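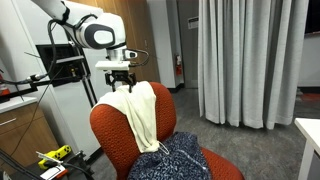

Cream cloth over the back of an orange-red office chair

About Lashari

Lashari is a small knitwear and mending school in Stendmont, and we've been teaching people to make, mend and look after their woollies for 25 years now. Irfan Kazmi began it with one evening class and a borrowed kettle, and a good many of that first group still come along – some of them teach for us these days!

Our home is the old chapel school on Grillholm Lane, built in 1852 and rather draughty until we finally had the windows seen to. It has a big workroom upstairs, a yarn library, and a kitchen where most of the real conversations happen.

Beginners are very welcome. Nuanchan Jaidee runs the Monday course, which starts with casting on and goes at whatever pace the group likes, and her darning afternoons fill up quickly, so do ring early if you'd like a place.

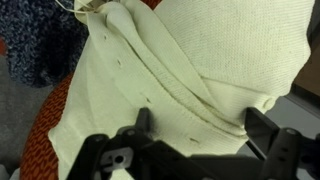

Joining us

Membership is open all year and we have 118 members at present, from school leavers to great-grandparents. The next set of courses begins in June. Come up and have a look round first if you'd like to – the side door is usually open, and there's generally cake.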